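This site uses cookies to remember your reading preferences. By continuing to browse, you accept our cookie policy.

The Missing Line: Quang Hà on Translating a Poem Meant to Be Heard

November | By the Gidulia books desk
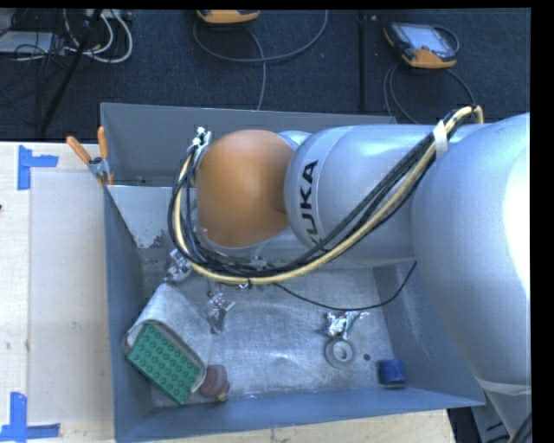

Quang Hà has been translating the same poem for 11 years, and he talks about it the way some people talk about a house they are always fixing up, with a good deal of affection and a running list of what still leaks. The poem is a long family story in lục bát, the Vietnamese verse form that goes back and forth between lines of six and eight syllables, and what makes it so hard to carry over is the rhyme, which doesn't sit politely at the ends of lines. It drops into the middle of the next one, comes out at the far end, and goes on down the page like that for as long as the poet has breath. In English, where we've been taught to wait for the end of the line, it is very easy to lose it.

Quang laughed when I asked how he would explain the form to somebody's uncle at dinner.

"I'd make the uncle say it out loud," he told me. "The sixth syllable of the short line rhymes with the sixth syllable of the long one. Then the last syllable of the long one hands the rhyme to the next short line. You can write that on a napkin and it looks like a tax form. But say four lines to a child and the child has it."

He was 19 when he first wrote the poem down, from his grandmother, who knew it by heart and didn't think much of the idea that it needed writing. They sat in her kitchen in Ung, where the family had a shop downstairs, and she recited while she cooked and would not slow down for him. Whenever he asked her to repeat a line, she went back to the top of the section and started again, so some passages he heard a great many times and others, he admits, he got only once and in a hurry.

"She couldn't start in the middle," he said. "The rhyme was how she found the next line. If I stopped her, I'd taken the handrail away. I was annoyed at the time, I was a teenager and my hand hurt, but she was teaching me how the thing was built."

His notebooks from those afternoons hold 1,181 lines. Anyone who knows the form will see the trouble right away, as the lines come in pairs and that is an odd number. Somewhere there is a six without its eight, and he knows exactly where it is: late in the story, as the older sister leaves by boat, the short line comes and the answer doesn't. His grandmother always took a breath there and went on. He asked her more than once whether she had forgotten it, and she told him to eat something.

The book, due from Relosora in the spring, leaves the space blank. I wondered whether he'd been tempted to fill it in, and he said of course he had, many times, and that one of his attempts was pretty good.

"My editor liked it. I liked it! But I read it to my mother over the phone, and she was quiet, and then she said, 'That's you.' So out it went. I've kept it in a drawer. Maybe it can be a poem of mine when it grows up."

We talked for a long while about rhyme, and I should confess that I came to the conversation on the wrong side. I have read so many rhymed translations that twist a plain sentence into knots for the sake of "moon" and "soon" that I tend to root for the ones that let it go. Quang's early drafts did let it go. He did the whole poem in a loose, clean free verse, and a section of it went out on the Netel reading series, late in the evening, in his own voice. He listened to the recording afterward and was unhappy.

"It was a nice story," he said. "All the furniture was there. But you could have switched off anywhere. In Vietnamese you can't switch off, because you're always waiting on a sound."

So he went back and began again with half rhymes, quiet ones, placed inside the line where the original has them. "River" leans on "never." "Salt" gets its answer from "fault" two lines down, in the middle of a clause where you might not notice it. He gave up on matching the syllable count early on, English being so much fonder of small words, and he gave up on the tones altogether, with real sadness. The form asks for level tones and sharp ones in certain places, and he hasn't found anything in English that does the same work. Stress comes closest, in his view, but it's like being asked to sing something and being handed a drum.

The opening went through 31 drafts. He read me two of them, the ninth and the last, and I preferred the ninth, and told him so, and he was very gracious about it. The ninth is grander. The last one sounds like a woman talking with her back to you, busy at the stove, and by the second time through I had started to come around.

I asked him who he hopes will pick the book up. He thought about cousins first, the ones born over here who can follow the language at a family party but can't read it, and then about anyone who has ever been read to.

"I'd like them to do it aloud," he said. "Even badly. My grandmother thought silent reading was a kind of sulking."

He is working now on a handful of lullabies from the same notebooks, most of them only four lines long. They are taking him forever.

Last updated: November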